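What You Will See on Open Day: Teaching a Robot to Make a Bed

A guide for visitors aged 8 to 12

Every September, the Skomik workshop opens its doors to school groups. This guide explains the bedroom demonstration. It covers what the equipment does, how the information is used, and what you can try during your visit. Read it before you come, and bring it with you if you want to take notes.

The bedroom demonstration is about cloth. Blankets, sheets and clothes are among the hardest things for a robot to handle. At this stop, people do the work with grippers held in their hands.
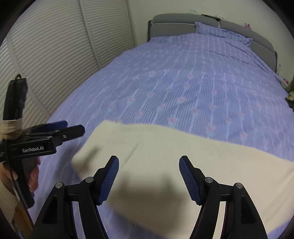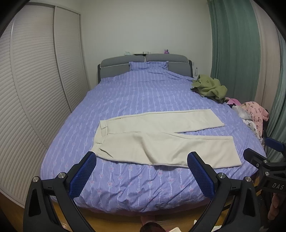

Why cloth is difficult

A wooden block has one shape. If a robot picks it up, puts it down and looks at it again, the block is the same as before. The robot can store one set of measurements and use it many times.

Cloth does not work this way. A blanket can be flat, folded, rolled or bunched into a heap. It can lie in more shapes than anyone could write down. When you pull one corner, the rest of the blanket moves too, and some of it moves later than the corner did. Engineers call a thing like this a deformable object. Deformable means that its shape can change.

Trousers are harder again. They have two legs, a waistband and several layers. A gripper that closes on the front of one leg may pick up the back as well, or it may pick up the sheet underneath. People feel the difference with their fingertips. A robot needs some other way to tell.

The parts of a hand-held gripper

A hand-held gripper is a tool with two fingers that open and close like tongs. The person holding it decides where it goes and when it closes.

The fingers are joined to the body by short arms called linkages. A linkage is a set of stiff parts connected at pivots. A pivot is a point where a part can turn. The hinge on a door is a pivot, and so is the screw in the middle of a pair of scissors.

On the inside of each finger is a pad with a pattern of small raised shapes. The pattern increases friction, the force that resists sliding. Smooth pads would let thin cloth slip out. You can test this at home with a handkerchief, once between two spoons and once between two rubber erasers.

A camera rides on the gripper and looks toward the fingers. It has a wide-angle lens, so it takes in much more of the room than an ordinary camera would from the same spot. The cost is that straight lines near the edges come out curved. The computer is given the exact shape of the lens and corrects for it with arithmetic.

From a person's movement to a robot's movement

The process has four steps.

First, a person does a job with the grippers, such as folding a blanket. The cameras record the whole job. One complete recording is called an episode.

Second, the computer works out how each gripper moved. It follows fixed points in the room, such as the corner of a door, and calculates the path of the gripper from the way those points shift in the video.

Third, a program studies many episodes of the same job. It looks for links between what the camera saw and what the person did next. This stage is called training. The blanket set used at Skomik holds 568 episodes. Of these, 287 begin with the blanket spread out, and the others begin with it already crumpled. Both kinds are needed, because a robot that has only met tidy blankets has no information about untidy ones.

Fourth, the program is loaded into a robot arm with the same kind of fingers. Matching fingers matter. The program has learned what cloth looks like between those two pads, and a different hand would change the view.

Why use two grippers

Try folding a bath towel with one hand. It can be done, but it is slow and the edges do not line up. With two hands, one can hold a corner still while the other moves. Robots have the same problem, so many cloth jobs are recorded with 2 grippers, one in each hand. The recordings must then be matched in time. If one camera's clock runs ahead of the other, the program will learn that the left hand moves too early. Raili Heinonen, who looks after the recordings, checks the clocks before every session.

Mistakes are kept

Some episodes go wrong. The cloth slips, or a corner folds under. Visitors often expect these to be deleted. A few are, but many are kept and labeled, especially those where the person goes back and fixes the problem. "If it drops the corner, I want it to know how to pick the corner up," says Keabetswe Mabuza, who trains the programs. Her robot, called Heler, drops a corner about once in every 40 folds.

What you can try

At the Zoltirau table you may use a practice gripper. It has no camera and records nothing. Please follow these instructions:

Hold the gripper by the handle, with your own fingers away from the linkages.
Start with the felt square, then the dish towel, then the T-shirt.
Close the fingers slowly. Cloth moves when it is bumped.
Lift the cloth a short way before you carry it – this shows whether you have one layer or two.
Put the gripper back on its stand for the next person.

Groups change over when the bell rings. The Heler demonstration is in the next room, behind a yellow line on the floor. Stay on the visitor side of the line while the arm is switched on, even if it is not moving.

Words to know

Deformable object: a thing whose shape changes when it is touched or moved.
Episode: one complete recording of a job.
Friction: the force that resists sliding.
Linkage: stiff parts joined at pivots so that they move together.
Training: the stage in which a program studies many episodes.

Questions can be handed to Horácio Rocha at the front desk. Written answers are sent to your school.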